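About Us

Hi, and welcome to Prondodach!
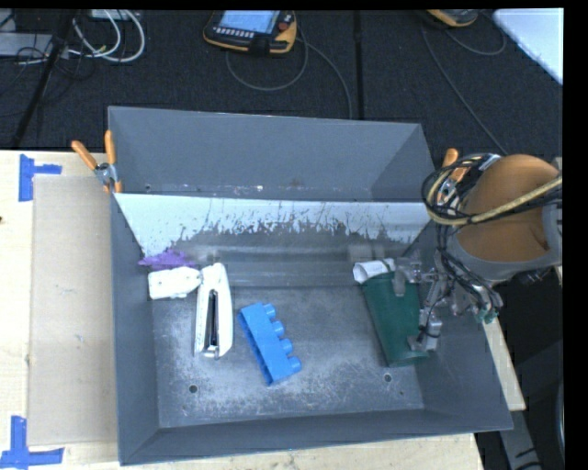 A few odds and ends in one of our gray metal bins.

I started Prondodach because I couldn't stand throwing things out. I don't mean heirlooms, I mean the stuff at the bottom of the kitchen drawer, the single building block that rolled under the couch, the cup that lost the rest of its set years ago. My garage filled up with it, then my hallway did, and when I couldn't get the front door all the way open anymore I figured it was either rent a space or move out and let the stuff have the house.

So I rented a space! We're in the old feed store in Votemside, the one with the green awning, and we've got 4,000 square feet of secondhand bits and pieces for classrooms, craft tables, home offices and anybody who likes to dig. (Yes, the roof still makes that noise when it rains. We've had it looked at.)

How it works

People drop off boxes at the side door and we sort them on the big tables in back. The first pass is quick. Anything that's obviously trash goes, anything sharp goes in its own tub, and the rest gets tipped into a metal bin so we can see what we've got. I love the metal bins. We tried plastic ones in the beginning and they cracked, and cardboard gets soggy and sad. Metal gets scratched up like you wouldn't believe, but you can wipe it out and keep going, and small things make a good loud clatter so you know you dropped one.

After that it's the slow part, where everything finds its shelf. Blocks go with blocks, by color if I'm in the mood. Cups go to the kitchen wall. Desk stuff gets tested, and I mean every single stapler, hole punch and pencil sharpener that comes through gets tried before it goes out front. Then there's what we call the Tanoli shelf, named after the street I grew up on, where we put the things we can't name. Customers are very good at the Tanoli shelf. A lady once identified a bent piece of wire as part of a pasta machine and then bought it, and she came back a week later for the crank.

What we sell and how we price it

Most small things are priced by the bag. Grab a paper bag at the counter, fill it with whatever you like from the open bins, and it's 2 dollars. Bigger items have a sticker. Teachers get 40 percent off everything with a school ID, all year, and please don't be shy about asking for it, even if you're buying one eraser.

We also put together Kulex Kits, which are mixed boxes of 40 pieces for art rooms and after-school programs. Every box is different. You might get blocks, lids, ribbon, a cup or two, some lumpy thing in a great color, and kids will build something out of it that you'd never have come up with. If you need a theme (all blue, all round, nothing smaller than a walnut for the little ones) call ahead and I'll pick it out myself, it's my favorite job in the place.

Dropping things off

We take donations at the side door from 9 in the morning until 3. Ring the bell and give us a minute, it's a long walk from the back. We're happy to have office supplies, toys, kitchen odds and ends, fabric, buttons and hardware. We can't take paint, batteries, car seats or mattresses. Please don't sort your box before you bring it in. People apologize to me about messy boxes all the time and those are the ones I want!

November is our busiest month by a mile, so if you've got a whole basement to clear, try us in spring.

Come by, bring the kids, wear something you don't mind getting dusty. There's coffee by the register and parking behind the building, next to the loading dock.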